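Flillthorpe Quilters
Minutes of the February meeting

Present: Trinidad Riquelme (chair), Jayanthi Mathew, Auður Ásgeirsdóttir, Frida Bisgaard (minutes), and those who signed the book.
Apologies: Ansel Esposito, who sent his report in writing.

1. Minutes of the last meeting
Agreed, with one correction. Jayanthi did not say she was "keen" on the round robin. She said she would do it if everybody else did.

2. Round robin
Centres were supposed to be handed over tonight. Six were. Trinidad said the others would follow by Saturday. I asked what had changed since the last round robin, when the centres were also going to follow by Saturday and two of them are still in somebody's airing cupboard. Trinidad said people had learned from it. I have put this in the minutes so that it can be looked at again later.

Borders to be no wider than four inches finished. Auður asked whether "finished" meant after the next border is sewn on. Yes. It meant that last time as well, and we still got a lopsided one.

3. The daily temperature quilt
Auður brought the plan for the group temperature quilt: one strip for every day, 366 in all, leap day included, with colours running from navy for the coldest up to a dark red. Members would take a month or part of a month each.

There was a good deal of enthusiasm. I said that I liked the drawing and did not believe in the quilt. A strip finishing at half an inch is a quarter-inch seam on either side of very little, and if a dozen of us sew a dozen slightly different quarter inches the months will not be the same width for the same number of days. Jayanthi said a dozen was generous. Auður said the difference would be taken up in the sashing. I would like to see that done before I believe it.

Agreed that Auður and Jayanthi will each sew one week of strips on their own machines, without comparing notes, and bring them to the next meeting to be laid side by side. No fabric to be bought until then.

Navy was also queried. We do not get many navy days in Flillthorpe. Auður will look at the scale again.

4. Wadding
Ansel's report was read out. He has washed test squares of the Ledetti wadding and the one we normally use. The Ledetti square shrank more along one edge than the other. He thinks he may have cut it off the straight and would like to do it again before anybody blames the wadding. He also notes that the label allows quilting lines up to ten inches apart, and that he would not try it. I agree with him. Whoever writes these labels does not have to get the bunched corners out of a cot quilt.

Second test to be washed at the same temperature as the first. Results next time.

5. Ruler set
The Anditz ruler set was passed round. It is £65 and it promises perfect points. Trinidad borrowed it for a fortnight and showed four blocks made with it. The points were good. I asked to see four blocks Trinidad had made without it, and those points were good too. Jayanthi, whose points are usually missing, offered to try it for a month, and I think that would tell us more.

Not bought for now. Trinidad would like it noted that the ruler does not slip, and that this alone is worth something.

6. Spring challenge

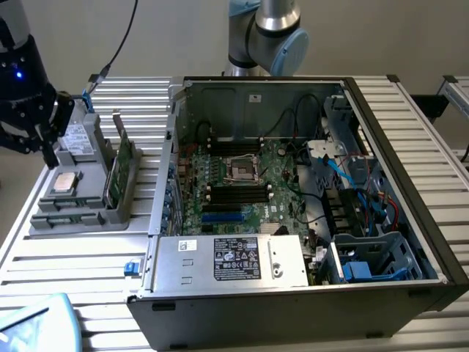
The challenge is a small wall piece, any method, no side longer than 23 inches, and the rule is that it must come from something that was not made to be decorative. Trinidad thinks this will stop us all doing tulips. I have my doubts, as we had a similar rule the year of the gates and got tulips growing round gates. Still, an open computer is further from a tulip than most things. Auður pointed out that the green board would do as a background just as it is, with the black memory slots as rows of narrow strips above and below the empty socket, and the long blue slot as a single accent under the lower rows. Jayanthi wanted to bind it in black to match the case. I asked who was going to piece the small white labels, and it was agreed that these could be embroidered, or left out.

Bought panels do not count. Photo transfer was argued over and left to a vote, which went narrowly in favour. My own vote was against.

7. Dobre workshop
Trinidad has been offered a place on the tour of the Dobre curved piecing class, a full day, no pins used. Several members said they had seen it done without pins. I have also seen it done without pins, by the person teaching it. Asked whether we could speak to a group that had hosted the class. Trinidad will ask for a name. Nothing to be signed before then.

8. Any other business
The big iron is spitting again. Please use the small one on anything pale.

Jayanthi has a bag of shirtings to give away, all cotton as far as she can tell. I suggest a burn test.

Two pairs of fabric scissors were found in the drawer with the parcel tape. Please check yours.

Meeting closed at 9.15. Next month Auður brings the strips and Ansel the second wash.

F. Bisgaard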